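Planum: two-arm robot loses the door lever halfway through the swing

Oísín's fix from last year isn't on the site anymore, so I'm asking fresh.

Oisín Conneely
Posted in Simulation setup

Hi all. I look after a simulated door cell in Planum — a two-arm Skumon model, a doorway with a red frame, wooden doors and a lever handle. My whole job this July is keeping the thing in good enough shape that other people can run their stuff on it, and I'm stuck on what I thought would be the easy part.

The left arm goes up to the lever, closes, and the contact readout looks fine. Then I start the pull and somewhere along the swing the fingers slide off the end of the lever. I ran it 77 times overnight with the same start pose and lost the lever in 41 of those. The right arm has no part in this task, so I just park it raised and out of the way (or what I thought was out of the way!). I've raised the friction on the finger pads twice and it got a little better, then the lever started to jitter, so I put it back.

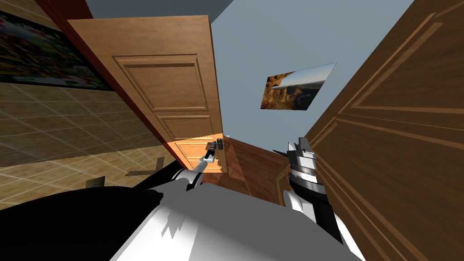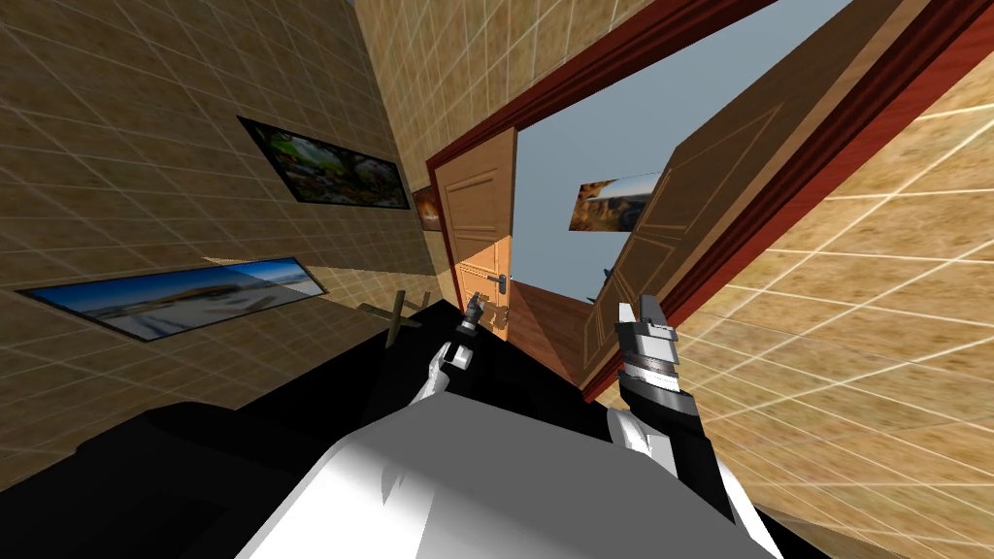 Left gripper at the lever, right arm up by the darker door, in both.

Things I already checked: the hinge axis lines up with the door edge, the lever isn't hitting its stop, and the gripper force limit is what the Skumon file came with. My base is fixed for the whole run. Is this a friction thing, or am I looking in the wrong place? I can post the door file but it's 427 lines and I didn't want to scare anyone off.

Kacper Ostrowski

I'd leave friction alone. I had nearly the same trouble with my own door setup and the pads were fine, it was the wrist. If you lock the hand orientation while the door turns, the lever has to rotate inside the fingers, and a lever is not a round knob, so it pries them open a bit at a time. Let the wrist follow the door angle. I compute the hand target from the hinge every step, so the hand stays square to the lever the whole way, and then soften the wrist a little so small errors don't turn into big forces.

Second thing, check your grasp point. Mine was set near the tip of the lever and moving it 20 mm toward the pivot helped a lot. You do need more force to press the lever down from there, so look at your force limit after you move it.

And I'd plot the distance between your parked right arm and that darker door over a full run. If the hand brushes it, even for a step or two, the push goes through the torso and shows up at the left hand. I spent two evenings on one of those — the arm looked clear from every view I had open. A parked pose with the elbow tucked in and the hand lower gave me more room.

Fitzgerald

try a smaller time step. fixed my jitter. might not fix the slipping

Biler

Not a full answer, but put the friction back to stock before you try what Kacper said, and change one thing per batch. I changed the wrist and the pads in the same afternoon once and still couldn't tell you which one did it. Also make sure the lever's return spring isn't set super stiff. Ours came in with over ten times what we meant because of a unit mixup (degrees where it wanted radians, or the other way, I forget), and the lever was basically kicking the fingers off as soon as the latch was clear. Print the torque at the lever joint with nothing touching it and push it down by hand in the editor, you'll see it right away.

Oisín Conneely

Thank you!! The wrist was locked, I found the flag just now. Going to do that first, then the grasp point, then the spring. I'll post the new numbers under here once the batch is through.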